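Two days on the trading floor that isn't a trading floor: my visit to the Stasar exchange
28/03/2018

I have wanted to see a commodity exchange from the inside ever since I first read about how grain futures got going, so when Sibel Bayram wrote to say that Stasar was opening its building to small investors for two days, I booked the train the same evening. Regular readers will know I mostly write about bond funds and savings rates. Bear with me. This was a treat!

Stasar sits on the river side of Vurndale, in what used to be a wool warehouse, and it still has the hoist beam sticking out over the front door. Registration was on the second floor. They gave us a badge, a canvas bag and a printed schedule with the coffee breaks in bold, and by nine the hall was full. I had expected a room of retirees and a few students. There were plenty of both, but also farmers, two people from a feed mill, a school economics teacher with her whole reading list under her arm, and a man who told me he had driven four hours to ask one question about margin calls (he got to ask it, and he got a good answer).

The first morning was history, and I could have listened all day. Sibel ran the session. She used to clear trades for a living and now runs the education side, and she has a way of explaining a forward contract that made me wish I had heard it years ago. A farmer wants to know in spring what the crop will bring in fall. A miller wants to know what flour will cost him. They shake hands on a price. Everything else, she said, is about what happens when one of them would like to get out of the handshake. From there she went through standard contract sizes, the clearing house standing between buyer and seller, daily settlement, and the reason deposits get topped up overnight when prices jump.

She had old ledgers out on a table, and we were allowed to turn the pages with clean hands. One page from the wool days lists a single merchant buying, selling and buying again the same 300 bales inside a week. He lost money on it, by the way. You can follow the ink getting heavier.

After lunch we went down to the floor itself. The pit is still there, stepped like a little amphitheater, and Stasar has kept the boards and the brass rail. Trading moved to screens long ago, so the people who work here now sit upstairs in a quiet room with carpet, and the pit is used for talks and, on this visit, a mock auction. We were split into teams, handed colored cards and told to trade oats. I was a seller with a warehouse full and a nasty storage bill. The noise was terrific. I finished with a profit of 181 pretend dollars and a sore throat, and our team came second to the feed mill people, who plainly do this for a living and should have been made to wear weights.

What surprised me most was how fast the price settled. At the opening bell the bids were all over the place, and a few minutes later nearly everybody was dealing within a few cents of each other, without any of us knowing what the others had on their cards. I have read that in textbooks a dozen times, and it is another thing to be standing in it shouting.

The second day was about money and how exchanges pay their way, a drier subject on paper and for me the best part of the trip. Eglė Kairys, who covers listed exchanges for the research house Karaca, took us through a full set of accounts line by line. Fees from trading are the part everybody thinks of. Then there is clearing, interest on the deposits that members leave with the clearing house, and selling price data, and she showed how the mix has shifted toward data. She was frank about the risks too. An exchange with one busy contract is a fragile thing, and if the big users drift to a rival, they tend to leave together.

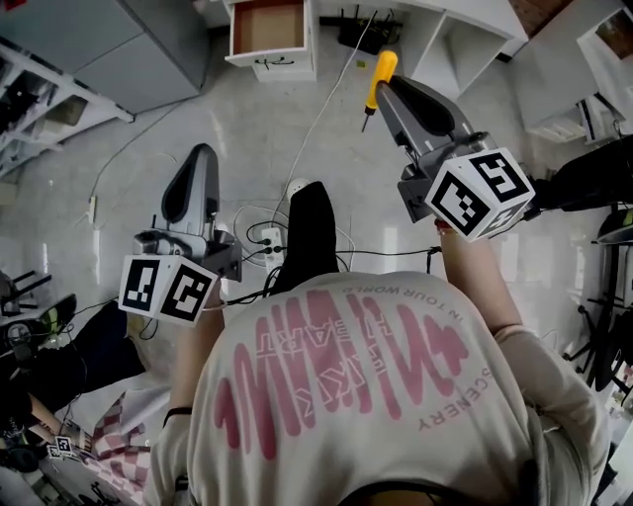

Somebody asked whether a small regional exchange has any future at all. Eglė thought it could, if it owns a contract that fits local needs better than the big national one does. Stasar's barley contract is her favorite case. It calls for delivery within a day's drive of Vurndale, so the price tracks what growers here really get, and open positions stood at 1084 contracts on the morning we looked. Tiny by world standards! But the users are loyal, and many of them were sitting in the room.

We also had a short session from Comow, the software firm that supplies the matching system. I was ready to be bored and wasn't. They replayed a busy morning at slow speed, so that we could watch orders stack up on each side of the book and get eaten away, with as many as 3000 messages going by in the time it takes to sip your coffee. Most of those were changes and cancellations, and only a sliver became trades. I asked whether that bothered the regulars, and a barley grower behind me said he puts in a limit order, goes out to look at his drains and checks it at noon. I may adopt that as my own approach to the markets.

A few practical notes if you are thinking of going. The next open days are planned for June and places are free, but you do have to sign up ahead. Bring a sweater for the pit, it is drafty. The lunch is good and the soup runs out first. Take a notebook, as the slides are not handed out, and try to get a seat on the left side, where the screen doesn't catch the light from the windows. If you can only manage one day, I would pick the second, though you would miss the oats.

I came home with eleven pages of notes and a question about settlement prices that Sibel has promised to answer by email. When she does, I'll put it up here along with my scribbles on the Karaca session.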